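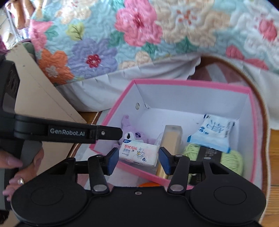
Photo: Constanza Escobar / Núñez support desk

Ticket: Right hand track drops out during box-packing demos
Product: Zitel recorder, two-gripper kit
Opened by: Constanza Escobar
Status: Closed, workaround in place

Reported problem
We are recording two-handed demonstrations for the pick-from-box task. Left and right grippers are both held by hand, and the operator lifts one item at a time out of the pink box. Of 40 takes, 26 came back from the Rekau checker with "right pose lost". The left track is clean in all of them. Gripper opening values look normal on both sides.

The box holds soft and stiff things together: a plush toy, packets, a skein of green yarn, and a gold-colored item that stands upright. Failures do not follow any one item.

Step 1
Swapped the cables between left and right. Fault stayed with the right hand. Cables ruled out.

Step 2
Reinstalled recorder software, repeated the finger calibration (full open, full close, 200 cycles). No change.

Step 3
Support asked for the raw log of one bad take. Sent. Reply from Jedamcombe: the pose is lost when both grippers are low over the box and close together. The tracker then has mostly the blanket and the other gripper to work from, and it locks onto the moving arm as if it were part of the room.

Step 4
Asked the operator to start each take with a slow look around the room, then bring the right hand in first and hold for a count of two before the left follows. Ten takes, one failure.

Step 5
Set "ignore near field" to 90 in the recorder settings, right side only. Restarted. Ten takes, no failures.

Resolution
Keep Step 4 and Step 5 together. The setting is lost after a firmware update and has to be entered again. The 26 bad takes cannot be repaired and should be left out of training.

Still open: the checker gives the same message for a dropped frame and a lost pose. Passed to Rekau as a separate request.

Print this ticket | E-mail this ticket

Related tickets
Left gripper reads closed when open
Takes saved with the wrong task name
Operator's second hand missing from replay

Contact support | © 2025 Núñez | Back to top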